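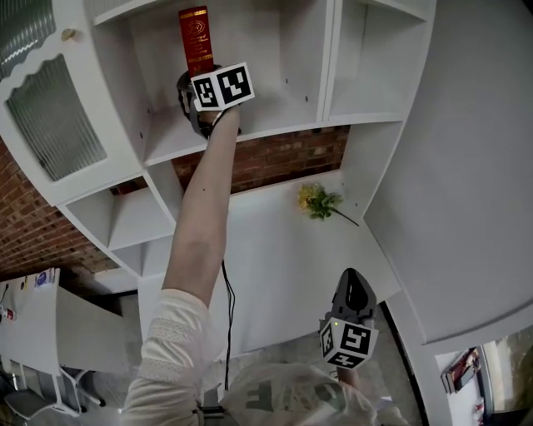
Reaching a red book on a high shelf with one of the grippers. The cable hangs straight down behind the forearm.

Step 4: Record your first shelf demos

By now both hand-held grippers should be printed, wired and opening all the way. If the jaws still stick, go back to Step 3 and file the slides. This part covers the marker cubes, the cable and the first recordings.

Fit the cubes

Push each cube onto its post and tighten the screw until the cube can't turn. Print the markers on matte paper. Glossy paper washes out under ceiling lights and the tracker loses the face. Every cube needs its own set of marker IDs. I used the same sheet on both at first and lost an evening to it.

Route the cable

Leave enough slack to raise your arm straight overhead, then tape the cable at the base of the gripper only. Taping it to the forearm pulls on the connector when you bend your elbow.

Record

1. Put on the head camera and look up at the top shelf. Check the preview - the whole compartment should be in view before you reach.
2. Start the recorder and hold both grippers still until the log says "tracking".
3. Reach up with the jaws open. Keep at least one cube face toward the camera.
4. Close on the book slowly, lift it, and set it down on a lower shelf.
5. Keep the other gripper raised where the camera can see it, even when it has no job to do.

Aim for 200 takes before you train anything. My first session gave me 9 good ones. Hidayah Raju suggested moving the book a little between takes, and the Plumen arm misses less since I started doing that.

Takes with dropped tracking go in the "redo" folder. Don't trim them to save the good half - the timestamps will no longer match the jaw log.

Next: Step 5, Cleaning up the jaw log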